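The Ten-Minute Table

Sorting food waste at home comes down to surface area. Trinh Lâm, who has spent eight years writing collection guidance for apartment buildings, puts the minimum at a clear tabletop, one open bag and a basin. Anything smaller and people start stacking, and stacked waste gets sorted badly.

Her method was developed for the Laing building in Sturkden, a block of 73 apartments where the food bin was being rejected by the hauler on most Thursday pickups. The usual contaminants were film and small rigid plastic. Residents were not careless about cans and bottles. They were scraping leftovers while the leftovers were still in their packaging, and a takeout bowl wrapped in a thin bag went down the chute as one object.

The working sequence is short. Everything from the meal goes onto a mat, including whatever is still good to eat. The mat matters more than it sounds: a dark, flat one shows up scraps of clear film that vanish on pale wood. Edible items are pulled first. Tomatoes on a tray, dried chilies and anything else with days left in it go back to the kitchen before a bag is touched, and Lâm is strict on this point. In her building logs, sound produce was most often thrown out because it was sitting next to something that wasn't.

Dry recyclables come second. A can that is already crushed stays crushed — the local plant at Liston accepts them either way — and a bottle goes in with its cap on. Paper cups are a separate problem. Most have a plastic lining, and the Liston plant sends them to residual waste. Check your own plant's list, which may differ.

Wrapped bowls are left for last. Untie the bag, lift the bowl out, scrape the contents into the basin, and only then decide about the container. Doing it earlier puts grease on the mat and on everything still lying there.

Tomatoes, a can and a bagged bowl share the mat, with the basin off to the left.
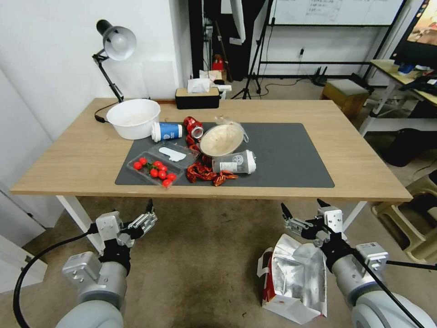
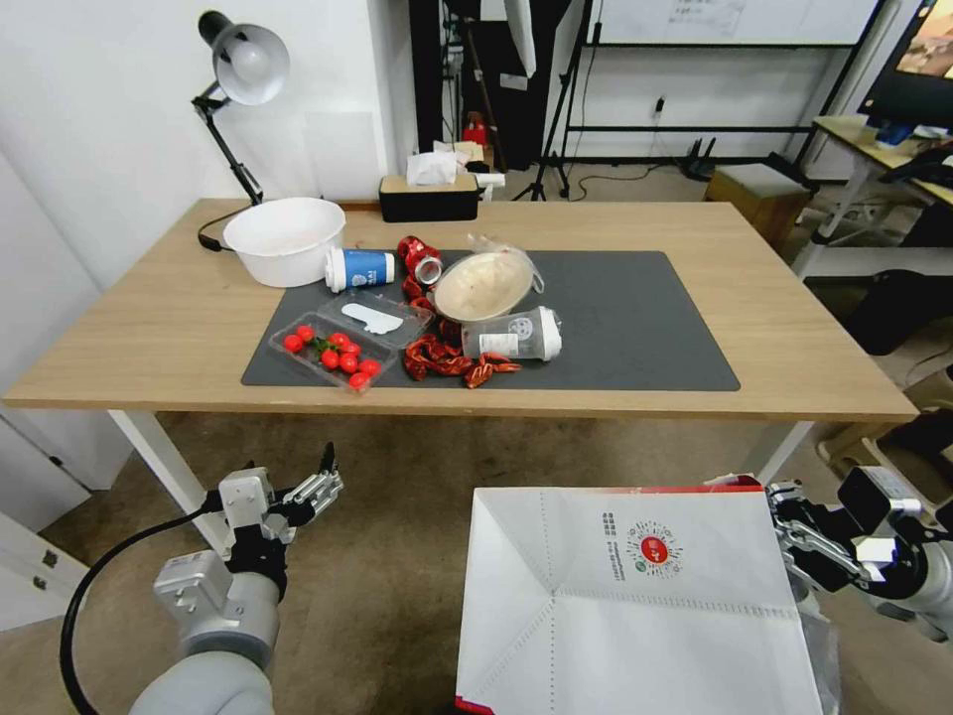
Lighting is the item most households skip. A desk lamp with an adjustable arm, set low and to one side, picks out film and labels better than a ceiling fixture. Lâm also keeps tissues within reach for the mat, which she wipes between meals and washes on Sundays.

For the bag itself she favors paper with a flat base. It stands open without a frame, and it can hold the residual fraction if that fraction is dry. The Brornix caddy issued to the building has a hinged lid and a capacity of 8 liters, and she considers it oversized for one or two people. Food sits in it too long. In July she advises emptying it daily, full or not.

Results at Laing were logged by weight. Over the trial, 758 kilograms of food waste went out, and 38 kilograms of that was pulled as contamination, most of it film.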